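Kovosura Film Evenings
Progress report to the Lappalainen Fund
Covering the spring season and the summer up to the end of July
Prepared by Carolina Esteves, program coordinator

Dear Minttu Pesonen and everyone at the Fund,

It feels like I only just sent you the winter letter, and yet the lilacs have come and gone and I am sitting in the projection booth with the window propped open, trying to put a whole season into a few pages. I will do my best to stick to the headings you gave us, although you know by now that I wander a bit. Thank you for the extension on the due date. Our last spring screening ran into the start of the outdoor ones and I did not have a free evening until now.

Attendance

We sold or gave away 534 tickets over the period. The Fund asked us to keep the free school tickets in the same total as the paid ones, so that is what this figure does, and the split is on the spreadsheet that comes with this letter. The hall seats 70, and we filled it completely for the opening night, for the silent comedy with live piano, and (a surprise to me, I admit it) for the long Portuguese documentary about salt workers that I had been warned would clear the room. People stayed for the discussion afterward and we had to be reminded to go home.

The thin evenings were the ones in late May. The weather turned lovely and everyone in Kovosura was in their gardens or on the water, and I can hardly blame them. We had planned the two most demanding films of the season for exactly those weeks, which was my decision and not a clever one. Next year they will move to early March, when there is still slush on the steps and people are glad of somewhere warm to sit.

The Wider strand

Most of your grant this year goes to Wider, our program of films from places that seldom reach a screen this far from the city, so I want to spend some time on it. We promised you a strand with a spoken introduction before each film and a conversation after it, and every Wider screening so far has had both.

Danish Niazi has been choosing the films with me since the fall. He has a wonderful memory for small festival titles, and a patience with distributors that I simply do not possess. One of the films on our first list, a family drama from Kyrgyzstan, took us months of letters because the rights had passed through two companies and neither was quite sure it still owned them. Danish kept writing, politely, every other week, and in the end we got a very good copy and a kind note from the director, which we read aloud on the night. I have kept the note and will bring it along when I see you.

We had hoped to show a Bolivian mining film as well. The fee quoted to us was well beyond what a hall our size can pay, and after some back and forth we let it go. In its place we showed a pair of shorter films by the same director, made when she was still a student. They are rougher and one of them has hardly any dialogue, but the conversation that night was the liveliest of the season. A man in the second row explained to all of us how a winch like the one in the film works, with his hands, for a good ten minutes.

The introductions were uneven at first. Mine were too long. Jarmo Tikkanen, who gives them when I am running the door, is much better at it and has taught me to stop before people start looking at the curtain. We now keep them to 5 minutes and put everything else on a printed sheet, which people take home. Several have told me they keep the sheets in a folder, and the library has asked for a set.

Subtitles

You asked in your last reply how we are getting on with subtitles, as the Fund has an interest in language access. Most of our films arrive with English or Finnish subtitles already made. For three of them we needed our own, and Tyyne Kiiskinen translated all three. She worked from the dialogue lists and then sat through each film twice with the sound on, stopping and starting, to make the lines fit the time people have to read them. It is slow work and I am very grateful for it. We had budgeted for two films, and the third was paid from the money left over from the Bolivian fee. I hope that is acceptable. I did write to you about it in April and had a friendly answer, but I would like it on record in the report as well.

For the older members of our audience we have made the letters larger and put them on a soft dark band. One or two regulars dislike the band and say it hides the bottom of the picture. More people have thanked us for it, so it stays for now, and for the silent films we leave it off.

School mornings

The school mornings went ahead in March and April as planned. The classes walk over from the Tomberg school, take off their boots in the hallway (the noise is tremendous) and watch a short program of animation and one live action film. Afterward they draw. We hung the drawings in the foyer through the rest of the spring, and parents who had never been inside the hall came in to look for them and in some cases bought a ticket on the way out.

We tried a program for the older pupils too, and I would call it half a success. The film was a good one, a coming of age story set on a fishing boat, but at 9:30 in the morning it is very hard to get teenagers to talk in front of each other. Their teacher suggested that next time they write questions on cards beforehand, and Jarmo would read them out without names. We will try that in the fall.

The hall and the equipment

The new curtain motor that the Fund helped pay for was fitted in February and has run without trouble through the season. The old one used to stick halfway, and I still catch myself holding my breath. The loudspeakers on the left wall were rewired at the same time. The sound in the back rows is clearer now, and we have stopped getting the little notes in the box about it.

We have not yet replaced the seats in the last row. The quote we were given last year had run out by the time we were ready to order, and the new one was higher. I am waiting for a second quote and would rather be slow about it than spend your money badly. If it comes in within the original amount we will order in September. If it does not, I will write to you before doing anything.

Money

The accounts are attached in the form you prefer. In short, ticket income was a little above what we had planned, film rental was a little below it (the Bolivian film again), and printing went over, mostly on account of the sheets. Heating was higher than last year, as it was for everybody in town. The seat money is untouched and sits in its own line. We have drawn down the first two parts of the grant and ask that the third be released on the usual schedule.

What comes next

The outdoor screenings continue through August in the yard behind the hall, beginning as late as we can manage, for in July you cannot see a thing on the screen before eleven at night. Blankets and thermoses are encouraged. In the fall Wider returns with a group of films from the Caucasus, and Danish is in touch with a filmmaker in Tbilisi who would like to come and speak if we can find her a place to stay. We would also like to try one evening given over to short films made by people in our own region. I have received a small pile of them already, and some are very good indeed.

There is one thing I would like your advice on. Several people from the villages farther up the lake have asked whether we could bring a film to them now and then, as the last bus leaves before our screenings end. We have a portable screen, and Jarmo is willing to drive. It was not in our application, and I do not want to drift away from what you agreed to support, but it seems to me very close to the spirit of it. Could we talk it over when you visit?

On that subject, you are welcome any evening you like. Come a little early and I will save you the two good seats by the aisle, and there will be coffee and, if Tyyne is in a baking mood, cardamom buns.

With warm thanks, and apologies for the length of this,

Carolina Esteves
Kovosura Film Evenings

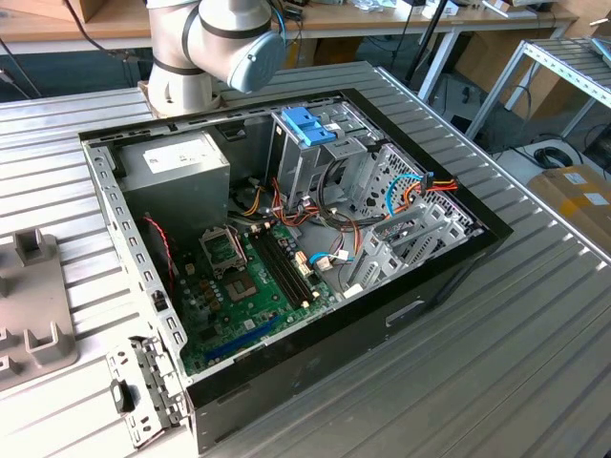 Open computer case on the worktable, with the robot arm behind it.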